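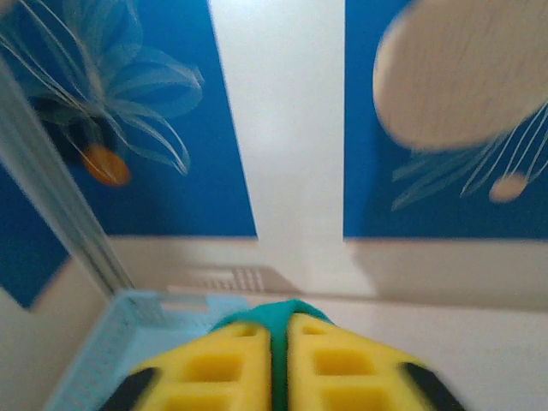

*Wrist camera view with the yellow finger pads and the blue basket, Dostance site*

## Jorkier gripper kit: progress report, January 2026

**Prepared by:** Zuvwood, for the Buthelezi fund

In this period we continued the trial of the Jorkier kit. The kit is rented by the month, and the supplier includes the pads, the mounting parts and the phone support.

**Work done.** We recorded 861 pick-and-place attempts from the 3000 that are in the plan. The number is lower than we wished. In December we lost 14 working days while we waited for a spare cable.

**Pads.** The grid surface of the pads is easy to clean with a brush. We changed 4 pads until now. The manual does not say how often this must be done, so we have asked the supplier for a written answer.

**Camera.** The wrist camera is small, and objects very near to it look soft. For the basket tasks this is acceptable for us. For thin objects we are not yet sure.

**Costs.** The rent is inside the budget. The transport of the spare cable was not planned, and we have put it under "other".

**Next period.** We will go on with the basket tasks and begin with the thin objects. We ask the fund to confirm if the rent can be extended on the same terms.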